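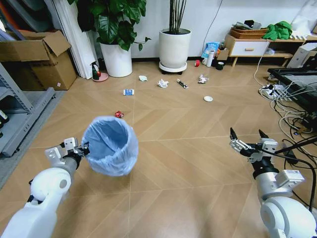
Wohnen > Alltag > Gespräche

„Der Boden erzählt einem, wie der Tag war“

Zuletzt aktualisiert: 11. Juni
60 Mal geteilt | 3 Kommentare

Dorottya Deák kocht erst einmal Kaffee, bevor sie über Müll sprechen will, und bis der Kaffee durchgelaufen ist, sind wir schon mittendrin. Seit 11 Jahren kümmert sie sich in Omden um die Gemeinschaftsräume im alten Seixas-Haus, über dessen Tür noch die Jahreszahl 1663 steht. Sie gießt, sie lüftet, sie räumt weg, was andere liegen lassen, und sie kann darüber so liebevoll reden wie manche Leute über ihren Garten.

„Am meisten sammelt sich bei den Pflanzen“, sagt sie. „Mitten im Raum lässt ja keiner etwas fallen, da hätte man ein schlechtes Gewissen. Aber an der Wand, neben den Töpfen, da wird schnell mal ein Becher abgestellt, dann noch einer, und ein zerknülltes Papier dazu macht den Kohl auch nicht mehr fett.“ Sie lacht und schiebt mir die Milch herüber. Geschimpft habe sie früher viel. Geholfen habe es wenig, und schöner sei es davon auch nicht geworden.

Also ist sie dazu übergegangen, den Papierkorb zum Papier zu tragen. Ein kleiner muss es sein, mit Beutel, den Rand ordentlich nach außen umgeschlagen - darauf besteht sie. „Sonst rutscht er beim ersten Joghurtbecher hinein, und dann greift man ganz unten herum und ärgert sich.“ Ihre Beutel bestellt sie bei Kellutix, immer dieselben, immer hellblau. Sie hat auch andere probiert, graue und einmal ganz dünne weiße, aber zurück zu Blau ist sie jedes Mal.

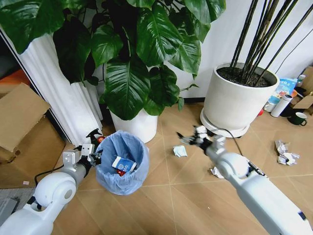
Erst das Papier, dann das Geschirr

Eine Reihenfolge hat sie auch, und die verteidigt sie mit einer Hartnäckigkeit, die man ihr beim Kaffee gar nicht zutraut. Zuerst alles, was leicht ist: Taschentücher, Papierkugeln, Verpackungen. Danach kommen Flaschen und Becher dran, die ja gar nicht weggeworfen, sondern nur zurückgebracht werden sollen. Kartons ganz zum Schluss, flach gelegt und an die Wand gelehnt, bis jemand hinuntergeht.

„Wer mit den Kartons anfängt, der ist eine halbe Stunde beschäftigt, und auf dem Boden sieht es aus wie vorher“, sagt sie. „Ich brauche etwas, das man gleich sieht. Vielleicht bin ich da ungeduldig. Meine Mutter hat immer die Schränke zuerst gemacht, innen, stellen Sie sich das vor!“

Ob sie beim Einsammeln noch sortiere, möchte ich wissen. Sie wiegt den Kopf. Saubere Pappe ja, die kommt extra. Bei benutzten Taschentüchern überlege sie nicht lange. Und ein Stift werde natürlich aufgehoben, auch wenn er mitten zwischen den Papierknäueln liegt, der lande in einem Glas am Fenster und finde dort meistens jemanden, der ihn brauchen kann.

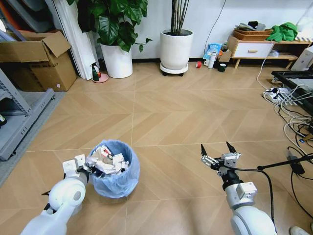
Ganz voll lässt sie den Korb ungern werden. Drückt man den Inhalt noch einmal hinunter, passt zwar wieder etwas hinein, aber beim Zubinden rächt sich das. Im September, nach dem Straßenfest in Orport, hat ihr ein überladener Beutel im Treppenhaus nachgegeben - „auf der vorletzten Stufe, ich hätte weinen können“ - und seitdem wechselt sie lieber früher.

Auf die Pflanzen kommen wir noch einmal zurück, weil sie selbst nicht davon lassen kann. Die mit den großen, glänzenden Blättern will ständig abgestaubt werden, die mit den dünnen dunklen Stängeln dagegen am liebsten ihre Ruhe haben. Eine Sprühflasche steht deshalb immer in Reichweite. „Wenn ich schon da unten hocke und Papier aufhebe, kann ich auch gleich nach der Erde schauen“, sagt Dorottya Deák und gießt mir, ohne zu fragen, die zweite Tasse ein.

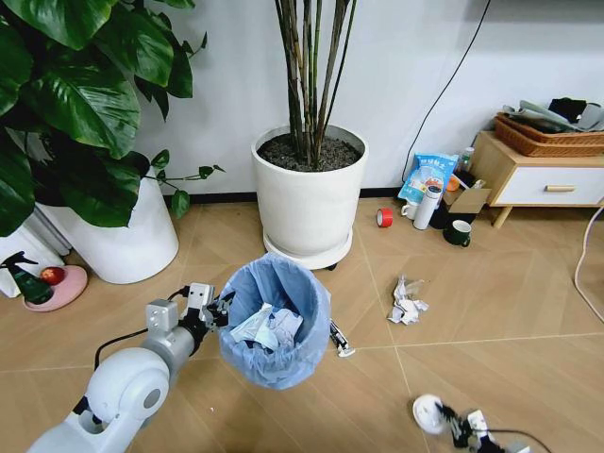
Papierkorb mit hellblauem Beutel, links die großblättrige Pflanze im weißen Topf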